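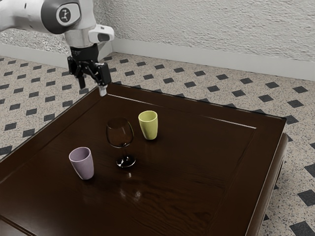

Wood Tables in the Heating Season

By Nélida Zapata

Every November the shop gets the same phone calls. The furnace has come on, the house has dried out, and a table that was fine all summer has a gap down the middle or a leaf that won't line up. A lot of these tables don't need a repair. They need a little attention and some patience, and a few of them need to be moved away from the heat register. I wrote some of this for the newsletter a few years ago, but many of you have joined the Gollwood list after that, so I have gone over it again and added the questions that came in this fall.

Why the gap opens

Solid wood takes in moisture from the air and gives it back. When it gives it back, the boards get narrower. They hardly change in length. A top made of several boards glued edge to edge will therefore shrink across its width in winter and swell again in summer, every year, for as long as the table exists. Age doesn't stop it. I have a kitchen table from my grandmother's house that still moves enough for me to see it at the breadboard ends, where the end piece sticks out past the edge in January and sits back in line by the Fourth of July.

If your table was built to allow for this, nothing bad happens. The top is held to the base with buttons or slotted brackets or figure-eight fasteners, and it slides a little on them. If somebody has screwed the top down tight to the apron, usually to fix a wobble, the wood can't slide and it will split instead. So get under there with a flashlight. Look for screws that go straight through the apron into the top with no slot and no play. If you find them, back them out half a turn and call me, or swap them for figure-eights yourself. The hardware store on Pridach Street keeps them in the drawers near the hinges.

Humidity in the house

A small hygrometer is cheap and worth having. Put it in the same room as the table and leave it there for a few days before you believe it. I like to see 40 percent. When it reads 20, which happens in this town during a cold spell in any house with forced air, you will see gaps and hear the occasional crack from the furniture at night. The crack is usually a joint shifting and doesn't mean something has broken.

A humidifier helps. So does a shallow pan of water on a radiator, though less than people hope. Houseplants make almost no difference in a big room. Don't run a humidifier so hard that the windows stream, you will only be trading a table problem for a window sill problem.

Keep the table out of the direct path of a register or a wood stove. If the dining room is small and it has to stay put, a plastic deflector on the register will send the air along the wall.

Do not fill the gap

This is the one I would like people to remember. If a seam opens in December and you pack it with filler or glue, the boards have nowhere to go when they swell in June. Something will give, and it will be in a place that was sound before. Wait until summer. If the gap closes, leave it alone for good. If it is still open in August, it is a failed glue line and can be repaired properly, with the joint cleaned out and clamped.

Crumbs in the gap can be taken out with a stiff card or a dry toothbrush. Don't use a knife.

Cleaning

Plain water on a cloth that has been wrung out hard, then a dry cloth right behind it. For grease, a drop of dish soap in a bowl of warm water, same wrung-out cloth, and then again with clean water. That is all I use on my own tables and on nearly everything that comes through the shop.

I would skip the spray polishes. Many of them leave a film that looks good for an afternoon, and the silicone in some of them gets down into the wood and makes refinishing miserable later on. The new finish pulls away from it in little craters. If you have been using one for years, don't panic, but stop, and tell whoever refinishes the table next.

Vinegar comes up a lot. It won't ruin a modern varnish in one wiping, but it isn't doing anything that soap doesn't do, and used over and over it will dull some finishes. The same goes for lemon. Lemon oil from a bottle is mostly mineral oil with a scent, and it picks up dust.

What finish do you have?

You need to know before you put anything on the table. Pick a spot on the underside edge or inside a leg. Put a drop of denatured alcohol on it with a cotton swab and wait a minute. If it turns sticky, it is shellac. If nothing happens, try a drop of lacquer thinner in a different spot, with the window open. Lacquer will soften. If nothing happens with that one either, you most likely have varnish or polyurethane, and you can stop worrying about most of what gets spilled on it. Factory tables made after 2000 nearly always have one of the hard finishes, whatever the tag said.

An oiled table is easy to tell. A drop of water will darken the wood after a while instead of sitting up in a bead, and the surface feels like wood under your hand. Oiled tables are the ones that want care before winter.

Oiling

Do it on a day when you can leave the table empty until the next morning. Clean it first and let it dry. Wipe the oil on thin, wait 20 minutes, and wipe off everything that hasn't soaked in. Then go over it again with a fresh cloth, because you missed some. Oil left on the surface goes tacky and stays tacky, and I have had tables brought in that had to be scrubbed down with mineral spirits for exactly this. Do the underside too if it was oiled to begin with.

Most dining tables are fine with one coat in the fall. A dry one may take 3, with a day between. Use an oil that cures, such as tung or one of the hardwax oils. Olive oil and other cooking oils don't cure and some will go rancid.

Please be careful with the rags. Cloths wet with drying oil can heat up and catch fire on their own when they are wadded up in a trash can. Lay them flat outdoors on concrete until they are stiff, or drop them in a metal can of water with a lid. This has caused house fires, and I would ask you to take it seriously even if you have been balling them up for years with no trouble.

Rings and marks

A white ring is moisture caught in the finish. It often fades by itself over a few days, so give it the time. If it doesn't, rub it lightly with a soft cloth and a bit of paste wax or petroleum jelly, leave it overnight, and wipe it off. On shellac a very quick pass with a cloth barely damp with alcohol will do it, but practice somewhere hidden. Some people use a warm iron over a towel. I have seen it work and I have also seen the iron leave a bigger mark than the cup did.

A black ring is a different matter. Water has gone through the finish and reacted with the wood itself, most often on oak, and no amount of rubbing on top will reach it. It takes oxalic acid on bare wood, which means stripping the top first. That is a job for the shop or for a person with gloves, goggles and a free weekend.

Scratches that haven't gone through the color can be made much less visible with paste wax. For deeper ones there are wax sticks. Pick one slightly darker than you think you need.

Leaves

Store leaves flat, in the house, in the same conditions as the table. Under a bed is good. Against the basement wall is bad, and it is where most of them live. A leaf that has spent the year in a damp basement will be wider than the table it belongs to when you bring it up, and it may be cupped as well. If you plan to use yours for the holidays, bring them up now and let them sit in the dining room. Put strips of wood under them so air gets to both faces.

While the table is open, rub a candle stub along the wooden slides. If the slides are metal, leave them alone unless they squeak.

Questions from this fall

Do felt pads hurt the finish? Felt is fine. Some vinyl and rubber feet are not, they can soften a lacquer and leave a mark that doesn't come out. Check under lamps and placemats.

Can a tablecloth stay on all winter? Yes, if it is cloth. Take it off now and then so the top ages evenly. Plastic with a flannel back is all right for dinner but I wouldn't leave it on for weeks.

The table wobbles only in winter. Usually it is the leg joints drying out. Tighten the corner bolts inside the apron, finger tight and then a quarter turn. Check the floor as well. Old floors move too.

Is a veneered table affected? Less so. Veneer sits on a more stable core and the top won't open in seams. Watch the edges for lifting, and press any lifted bit back down with glue before it catches on a sleeve and breaks off.

Shop notes

The bench at Gollwood is open to anyone on Saturday from 9 a.m. to noon. Bring a leaf, a drawer, or a clear photo of the underside of your table, which tells me much more than the top does. The Tzavaras wax is back in stock in clear and dark. The Pliltitov hardwax oil is on order and I will put a note in the next newsletter when it comes in. If you borrowed the long bar clamps, please bring them back, there is a bed frame waiting on them.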